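How do I get white marks out of a secondhand table without stripping the whole thing?

3 min read

Posted by collville_kel

We bought a dining table from a deceased estate in Collville and carried it home on the roof of a hatchback, which I don't recommend. Lovely reddish-brown colour, lots of dark grain. I don't know what the finish is. The previous owners evidently felt coasters were for other people, so there are white rings at one end and a general cloudiness where I assume a kettle used to live.

My brother-in-law says sand it back. He says this about most things. I have neither the shed nor the temperament, and I'd like to be eating off it by December. Is there anything gentler? I've already tried wiping it with a damp cloth, with the results you'd expect.

217 views · 12 shares

Posted by Ollow

White is good news. White usually means moisture has got into the finish and stopped there. Black means it has gone through to the timber, and then your brother-in-law gets to be right, which I'm sorry about.

Work out the finish first. Dab a bit of metho on a cotton bud and touch it somewhere hidden, under the lip or inside a leg. If it goes sticky, you've probably got shellac. If nothing happens, it's more likely varnish or poly. Do not do this in the middle of the top. I did this in the middle of the top.

Then, in order of how much harm you can do:

1. Wait. A fresh ring will sometimes fade by itself over a few days in a dry room. Yours sound like they've been there since decimal currency, so move along.

2. Warm it. Clean dry tea towel over the mark, iron on low with no steam, a few seconds at a time. Lift, look, repeat. If you wander off to answer the door you'll have a new and more interesting mark.

3. Oil it. Petroleum jelly left on overnight, wiped off in the morning. It smells of nothing and feels like a prank, but I got rid of most of a ring that way on a sideboard from Prastgate.

4. Look at it side-on in daylight before you do anything else. A fair bit of what people call cloudiness is light bouncing off a glossy top, and no amount of mayonnaise will shift a window. Move your head. If the pale patch moves too, leave it alone and have a cup of tea (on a coaster).
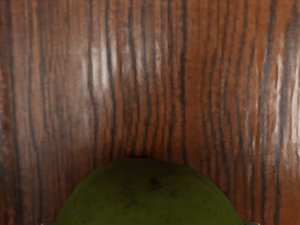 5. Cut and wax, as a last resort. Very fine steel wool, the 0000 stuff, with paste wax, rubbed along the grain and never across it. It will dull the shine a bit, so you may end up doing the whole top to match. Allow an afternoon, then allow another one.

I'd budget around 50 dollars all up, and most of that is wax you'll own until you die.

11 people found this helpful

Posted by Mathew

mayo works. leave it on an hour. dog will help with the rest

Posted by collville_kel

Thanks both. Metho did nothing, so varnish, I suppose. The iron has taken out two of the rings and half of a third. The cloudy bit moved when I moved — I've been glaring at a reflection of the sliding door since we got it home. Haven't told the brother-in-law.

4 comments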